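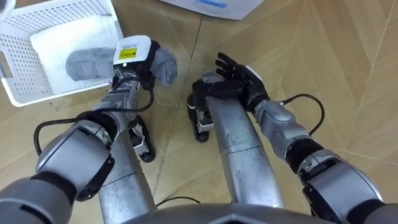 Left gripper with a rolled gray towel at the laundry basket. Right hand open.

Landarport towel robot: setup and upkeep
10 November 2021

The Landarport unit is the two-armed machine we keep at the Naltby workshop for laundry handling. It runs with a gripper on the left arm and a multi-fingered hand on the right. These are our notes on keeping it in shape. More pictures will be added as the other jobs come up.

Arm cables
Both arms have a black cable on the outside, with slack left in it. Before each session we move the arms through full reach by hand and check that neither cable pulls tight at the wrist. Ties are replaced every 6 weeks. Do not tie the loops down flat against the forearm.

Left gripper
Lint builds up behind the black fingers. Brush it out after 20 towels, then wipe the fingers with a dry cloth. The screws under the white housing are set to 2 Nm.

Right hand
Open and close the fingers six times with no load. If one lags, stop and run the Longo calibration again.

Basket
Goes on the floor on the left side. A folded white cloth in the bottom gives the towels something soft to land on.

Floor
Sweep before starting and look for cables lying near the legs.

Later: changing the wrist joint ring.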